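**Small Workspaces, session 2: walls, ledges and reach**
Said Kamel, May 2021

Bring your floor sketches from last time, because we're going to use them right away. If you missed the first session, borrow someone's notes on work heights and come anyway. This is the session I look forward to most!

## Why put walls around a table at all?

Most of us grew up with tables that stand in the open, so a table with walls feels strange at first. Try working at one for an afternoon, though. Small parts stop at the wall and stay there. The background is always the same, so your eyes settle on what your hands are doing. And when the walls are white, light bounces back in from the sides and fills the shadows under whatever you're handling (I still get a kick out of seeing this with a cheap desk lamp and two sheets of poster board).

Things to decide before you draw anything:

- Which side stays open, and who or what comes in from there
- How high the walls go. Too low and parts hop over, too high and you've built a closet
- Gloss or matte. I'm firmly on the side of matte, but the Gultholm group made a good case for gloss in December and I'll show you their panels
- Whether the walls need to come off for cleaning

## The front ledge

I could talk about ledges all day. A ledge along the open side gives you a stop for rolling parts and a place to mount anything that would otherwise eat up table surface. In the Skelberg exercise the opening is 900 mm wide and the ledge is 184 mm deep, and you'll be surprised how much those two numbers settle for you.

Openings cut into a ledge are worth planning early. Draw the opening, then draw the thing that sits in it, then draw your fingers getting in beside it with a screwdriver. People skip the fingers every single year. Round the inside corners if your tools allow it, and write down which way is front on the back of the panel.

## Reach

Stand at the open side and swing each arm across the table with your elbow bent, then straight. You get two overlapping arcs. The overlap is the good part of the table, where both hands can meet, and it's always smaller than you expected. Put the work there. Put supplies in the outer arcs, left for left and right for right.

The corners farthest back are hard to get to. On the Orellana layout, almost 200 mm at the back turned out to be no use to anyone, and they ended up pulling the rear wall forward. What a nice fix, and it cost them an hour.
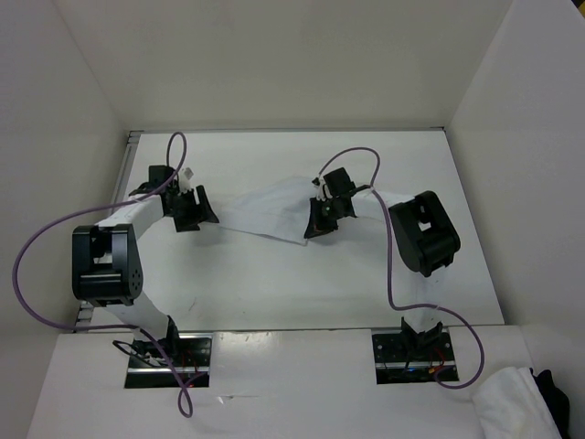

Slack is the other half of reach. Anything that moves and has a cord on it needs enough cord for its farthest position, and that extra length has to go somewhere when it comes back in. Mark the farthest position on your plan first, then sketch the cord at full stretch and again at rest. Keep both lines out of the overlap.

## For next time

Pick one table you really use and draw it from above, with your arcs on it. Shade the overlap. Then read the Irnska chapter on lighting, at least up to the part on side walls, and bring a lamp if you have one that clamps. We'll start with the poster board trick and go on to lamp placement after the break.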